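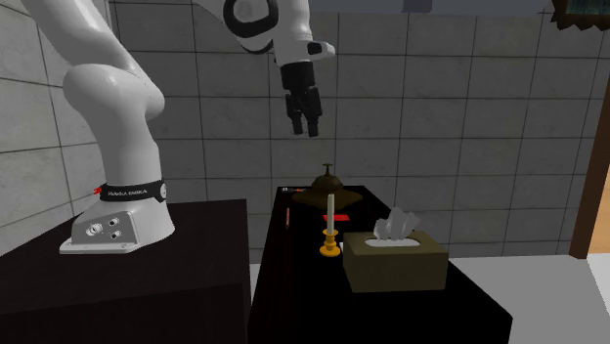 I have a modest proposal for the people who grade simulated robots: look at the table when you're done.

At Skedbridge we ran 400 simulated trials of a pick task last December, and the report said 29 failures. Lovely number. Then Rehema Gachanja sat down and replayed the passes, and found 40 where the arm had squeezed its target hard enough to push a finger straight through it. The physics engine shrugged, the grasp checker saw contact on both sides, and the score went up. A real finger would have been bent, or a real customer would have been writing to us.
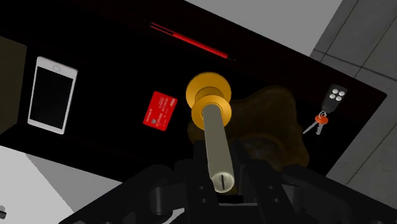
A door knob is a forgiving thing to squeeze. A phone isn't, and neither is a person's hand, and our checker had the same opinion of all three: contact, contact, success. We had force readings the whole time. They went into a log file that two of us knew how to open.

The usual defense is that it's only simulation and no one gets hurt. Fine, but we were going to put those same grip settings on the arm at Jistdale, where people stand next to it and eat sandwiches.

So my vote is to fail any run that goes over the force limit, even if the object ends up exactly where it should. Our score will look terrible for a while. I've already warned sales, who asked if we could keep the old number for the brochure.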